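3.2 Collection of Demonstrations

Demonstrations were gathered in furnished homes and not in a laboratory replica. The choice was made after an early round at the Skarkach site, where a policy trained on plain walls and a single gray floor performed well on the bench and poorly in the first occupied apartment. For the present study, collection began on 3rd March and closed in August. Operators worked in 27 rooms and recorded 45 demonstrations in each, giving 1215 in total. A further 26 were recorded as replacements for takes that failed the checks described below, so that 1241 demonstrations were recorded overall.

Each operator guided the two-finger gripper by hand through a complete pickup: approach, opening, closing on fabric, lift, and release into a container set out of the way. The wrist camera recorded throughout, together with finger width and the force at the wrist. Operators were told to work at their ordinary pace and to leave hesitations in. A pause before closing often marks the point at which a person is choosing among folds, and earlier work on the Onia set had removed such pauses with some cost to grasp selection.

Garments were drawn from a shared stock of 135 items, supplied by Queiroz and sorted by weight, stretch and color. Before each demonstration, several items were dropped by hand from waist height and left as they fell. Operators did not straighten, separate or flatten them. Starting positions were varied on a fixed schedule -- open floor, against a wall, and in or near a corner -- and the wall and corner positions were given extra weight because they limit the directions from which the fingers can approach.

3.3 Labels and Exclusions

Every demonstration was labeled with the garment touched first, the moment of contact, and the outcome of the lift. Where two garments came up together, the take was kept and marked as a multiple pickup. Takes were excluded only if the camera stream dropped, if the operator's hand covered the lens, or if the gripper struck a fixed surface hard enough to trip the force limit.
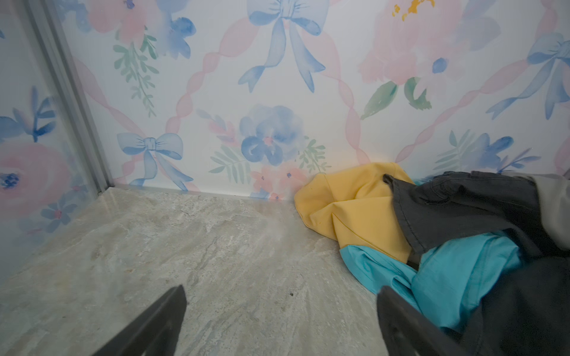
Figure 4. Wrist camera view with the gripper open near a corner. Yellow, turquoise and dark gray garments lie in a pile against a patterned wall.

Background variety proved to be the more demanding requirement. Printed wallpaper, veined floors and reflective trim all produce strong edges that a segmentation model may take for the border of a garment. The first version of the Fumeck labeling tool proposed outlines automatically, and labelers accepted too many that followed a printed motif on the wall. The proposals were therefore switched off for patterned rooms, and outlines there were drawn by hand on one still in every ten.

Dark garments required separate handling. When the fingers and the fabric are close in tone, the point of contact is difficult to place from the video alone, and labelers were instructed to rely on the force trace in such cases. Disagreements of more than three video stills between two labelers were passed to a third, whose decision was final.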